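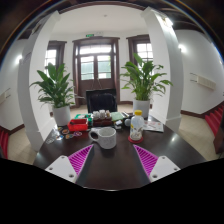
Break Room Beverage Policy: Member Discussion
9 replies | Print | E-mail this thread

facilities_desk
Members are advised that the Peltus building will stop stocking paper cups in January. The office currently goes through 2000 cups a quarter. Each employee is asked to bring a mug. Comments are welcome until noon on Saturday.

rundeo_hr
The Rundeo office adopted the same measure last year. Compliance was good, but the sinks were in constant use after lunch. We recommend a second drying rack.

northwing7
I must register an objection. Visitors cannot be expected to carry a mug. Please retain 200 cups at reception.

facilities_desk
The request is reasonable and will be added to the draft.

quietfloor
I do not agree. Any cups left at reception will be gone by Tuesday, and staff will have taken them. Guest mugs should be purchased instead.

northwing7
Who would wash them? The Prurumex cleaning contract does not cover dishes.

quietfloor
The host of the meeting would. Our team on James Street has done so for 7 years.

rundeo_hr
We would support guest mugs, provided they are stored in a closed cabinet.

Shares: 7 | Contact the moderators | Copyright Peltus Tenants Forum | Back to top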